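Mendum Wire Basket, Wide

Tabletop and pantry storage from Brorkon

We've carried a lot of baskets over the years, and this is the one that keeps ending up on our own shelves at home! The Mendum is wide and shallow, so you can see everything in it at a glance and reach the thing at the back without knocking over the thing at the front. White wire mesh all the way around the rim, a flat white panel across the base (small items sit level on it) and short legs underneath that keep it up off the table.

It does well with spice jars, tea, seed packets, rolled napkins, all the little stuff that goes missing in a deep bin. Janka Michalík in our Bolton store keeps her baking extracts in one and says she stopped buying vanilla twice.

Finish: white
Shape: wide, shallow, open top
Base: flat panel, removable for washing
Care: warm water and a soft cloth, dry before refilling
Ships: assembled

Pairs well with

The Toom clear box. It's a rectangular plastic container with rounded corners and a very faint blue tint, and it's a lovely partner for the Mendum. Use the basket for the things you grab every day, then put a Toom in front of it for cans and snacks. You can tell what's left without picking anything up, and it wipes clean in seconds. Sold singly or in sets of 3.

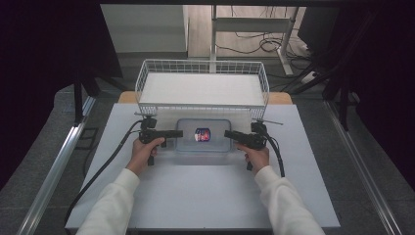 Questions we get a lot

Can I stack them? The Toom, yes. The Mendum is happiest on its own, with room above it for taller jars.

Does the panel have to stay in? No, it lifts out. Leave it in for small items, take it out for onions or potatoes so the air can move.

Is there a narrow version? Coming in November. Aiguo Xie is still fussing over the legs, and we can't wait to show it to you.

Page updated May 2020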